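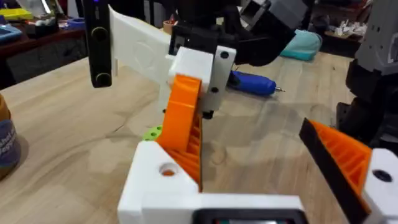 Unit 5: Public-Private Agreements in Housing Redevelopment

Course handout, revised 28 October 2018

Reading before class: chapter 7 of the course reader, plus the Grellcombe case sheet. Bring the glossary from Unit 4. We will use the terms "freehold," "ground lease" and "air rights" without going over them again.

5.1 What a memorandum does

Most redevelopment projects on public land begin with a memorandum of understanding. The city or housing agency signs with a developer, and the two sides set down what they intend to do, who will pay for the early studies and how long they will deal only with each other. A memorandum is usually not a contract to build. Some of its clauses may still be binding, typically those on confidentiality, exclusivity and the sharing of study costs. Read each clause on its own terms. The title on the cover page does not settle the question.

The document that follows is normally called the development agreement. It fixes the site boundary, the number and type of homes, the payment schedule, the security the developer puts up and the events that count as default. Students often mix up the two documents in written work. If a source says that a deal was "signed," find out which one it means.

5.2 Who holds the land

There are three common arrangements.

Sale with conditions. The agency sells the land outright and attaches covenants on use, height or affordability. The agency gets its money early. Enforcement later can be slow, and covenants may have an end date.

Ground lease. The agency keeps the freehold and leases the site for a long term. The developer builds, owns the buildings during the term and pays rent. Lenders will look closely at the number of years remaining.

Joint venture. The agency puts in the land as its share of the equity and the developer puts in cash. Profit is split by formula. This takes the most staff time to manage, and the agency shares in losses as well as gains.

For each one, ask who carries the risk if sales are weaker than forecast. In a sale it is nearly all the developer's. In a joint venture it is shared. A ground lease falls in between, depending on whether the rent is fixed or tied to income.

5.3 Case: the Grellcombe estate

Grellcombe is a public estate of 200 homes in low blocks, with a row of shops on the north side. The housing agency owns the freehold. The drains and the heating plant are past their design life, and the agency's survey found that full repair would cost more than its capital budget for the estate allowed.

Under the proposal, the developer, Jindance, would clear the site in 2 phases and build 400 homes. All 200 existing households would be offered a new home on the site at a regulated rent. Another 40 homes would be sold at a reduced price to buyers under an income limit. The rest would be sold on the open market, and those sales pay for the regulated homes.

Work out the split before class. You should get 200 regulated, 40 reduced price and 160 open market. In other words, the open-market homes are less than half of the total but have to carry most of the cost. This is the main financial weakness of the scheme, and it is why Jindance asked for the higher density.

The phasing matters as much as the totals. Phase one is on the parking lots and the old depot, where no one lives. Residents move into phase one before their blocks come down, so most households move once. The cost of doing it this way is that the best-placed land, beside the shops, is not available for sale until late in the program. The developer's borrowing costs go up accordingly.

5.4 The return clause

In the reader you will find the clause that gives Grellcombe households a right to return. Note the following when you read it.

The right belongs to the tenant named on the lease. Adult children and lodgers have no separate claim.

The new home must have the same number of bedrooms as the household needs on the date of the offer, which may differ from what it has now.

Rent is regulated at the start. Read the schedule to see how later increases are set. Service charges are dealt with in a different schedule and are not capped.

A tenant who refuses two offers loses the right – though the clause does not say what makes an offer reasonable. Expect to discuss this.

5.5 Comparison: Kereama

Kereama is a smaller scheme on a ground lease. The agency there chose to keep the land and accept a lower number of homes. The developer, Runemik, pays a base rent plus a share of the income from the commercial units. There was no clearance phase, as the site was a disused bus yard, so no return clause was needed.

Kereama is useful mainly for its default terms. If Runemik stops work for longer than the period in the agreement, the lender gets the first chance to step in and finish. Only after that can the agency end the lease. Agencies often dislike this order, but few lenders will finance a ground lease without it. The Grellcombe draft has no equivalent clause, and one of the seminar questions asks you to write one.

5.6 Reading the numbers

When you review a developer's appraisal, check these lines first:

Land value, and whether it is an input or whatever is left at the end
Build cost per square foot, and the date of the estimate
Sales rate per month in each phase
Finance rate and the point at which interest starts
Contingency, shown separately from profit
Profit, stated as a share of cost or of value (the two give very different figures)

A small change in the sales rate often does more damage than a small change in build cost. Run both in the spreadsheet and note the results.

5.7 Seminar work

Draft a step-in clause for Grellcombe, one page at most. Use the Kereama lease as a starting point and mark every place where you depart from it.

Then write a short memo to the housing agency on the return clause. State what you would change, what the change would cost and who would pay. Keep the legal argument separate from the policy argument.

Both pieces are due at the start of the next seminar, on paper. Late work goes through the department office.

Next unit: compulsory purchase and compensation.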